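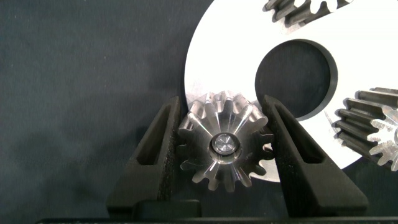 Spur gears and base plates: frequently asked questions

Last revised Dec 6, 2022

Which way round does a gear go on its peg?
Either face may point upwards unless the drawing for your Nondar set says otherwise. If one face carries more scratches than the other, put that one down.

Can I mix gears from different sets?
Only if the module and the bore both match. Tooth count alone is not enough. A 16-tooth gear from the Fallia range will not run with a 16-tooth gear of another module.

How do I check the bore?
Use a plug gauge. Hold the gear by its rim and enter the gauge square to the face.

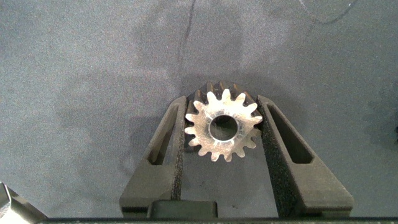
If the gauge tips or binds, clean the bore with a dry cloth and try again. Do not file it. Fine machining marks on the face are normal and do not affect fit.

The last gear will not drop into place. What is wrong?
Usually the teeth are meeting tip to tip. Turn the gear by half a tooth and lower it again without pressing. Check that the peg is upright and that the gears already fitted turn freely.

What should I work on?
A flat mat. Gears left on a bare table mark easily and roll if stood on edge.

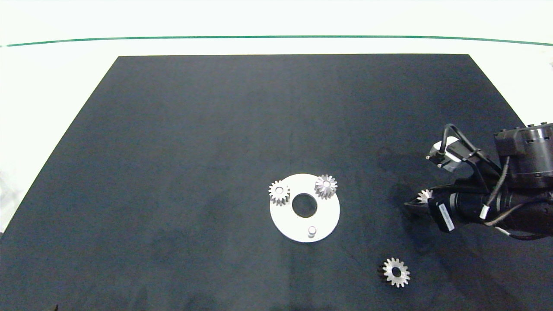

Na-rae Wi writes that on her plate the third gear went on only after she had lifted the second and refitted it, and asks whether the order matters. It does not, provided all the pegs are clean.

How do I order a spare?
Quote part 2480 to the Polludbridge stores. Spare gears are supplied in bags of 30.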